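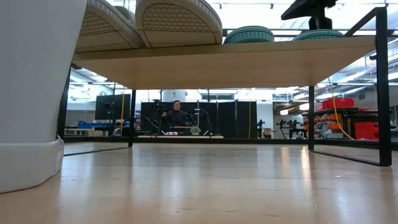 About Tufa

Hello! I'm the one behind Tufa, a small payroll and pay-advice service for public sector staff – school cooks, library assistants, clerks, anyone on a graded pay scale who's ever stared at a payslip and thought, hang on, is that right?

I spent years in the pay office at Brulen (620 staff, one very old printer) and every April went the same way. New rates came in, the allowances got muddled, and people were too shy to ask.
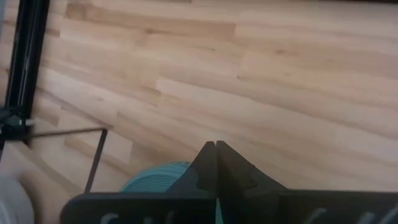
So I left and started asking for them. We now look after some 918 members across Skutavska and Karbridge, and most of what we do is plain checking: your grade, your increment date, whether that allowance counts towards your pension.

A first payslip check is free and takes me 47 minutes if you send everything at once (please do!). After that it's £75 a year.

The phone's on until four, except Friday, when I'm out visiting depots.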